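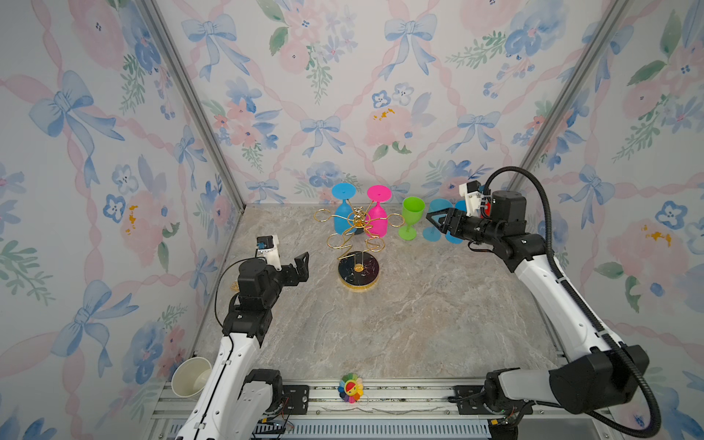 *Peonies, blue bows and pink ribbon on the wallpaper*

**flenside_fig** · Saturday, March 30, 2019

Has anyone tried Larano by Helden? I bought 15 ml blind and all I get is peony soap for 3 hours, then nothing. My partner quite likes it, which doesn't help.

**Olanrewaju Ojo**

Soap?! I get loads of pepper and a lovely mossy bit underneath. Did you spray skin or paper? Mine was hopeless on a card.

**flenside_fig**

Skin, both wrists. No moss whatsoever. 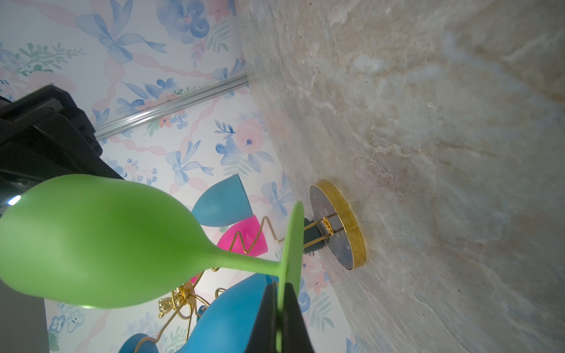

**etim92**

I'm with fig, Larano is a dull floral and Helden charge far too much for it. The opening is nice for a minute, sharp and leafy, and in my head it's the same bright green as that frosted wine glass, but then the soap barges in and stays. Try Etim instead (yes, hence the user name).

**Olanrewaju Ojo**

Etim is pure cough sweets, sorry! Give Larano another go in April when it's warmer, fig. If you still hate it I'll swap you my Flenside, 3 sprays gone.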